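## Sorting and carrying washing

Sort by fibre first, then by colour. Cotton towels and bed linen take a hot wash and a fast spin. Viscose, wool and anything with elastane need a cool wash and a slower spin. Mixed loads should follow the care label of the most delicate item.

Close zips, empty pockets and turn printed garments inside out before they go in the machine. Leave a hand's width of space at the top of the drum. An overfilled drum rinses badly and leaves white streaks of powder on dark fabric.

Choose a basket with holes in the sides. Air reaches the washing, and damp items are less likely to smell if they have to wait. A solid tub is better kept for soaking.

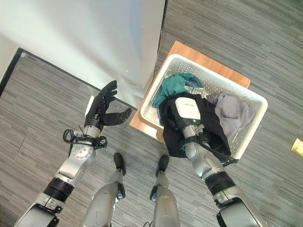
*White perforated plastic basket, on the right.*

Do not leave wet washing in any basket for longer than 5 hours. After that, wash it again on a short cycle.

Wipe plastic baskets inside and out once a month:

- Mix 2000 ml of warm water with 12 ml of plain washing-up liquid.
- Scrub the holes with an old toothbrush, working from the inside outwards.
- Rinse, then stand upside down until dry.
- Check the rim and handles for rough edges, which snag knitwear. Smooth them with fine abrasive paper.

Carpet under a basket should be checked for damp. Lift the basket and press a dry white cloth on the pile. If the cloth picks up moisture, move the basket to a hard floor and let the carpet air before vacuuming.

The Tallen and Kuva baskets stack when empty. The Eren has fixed handles and does not. For narrow cupboards, measure the door opening at its tightest point, including hinges, before buying.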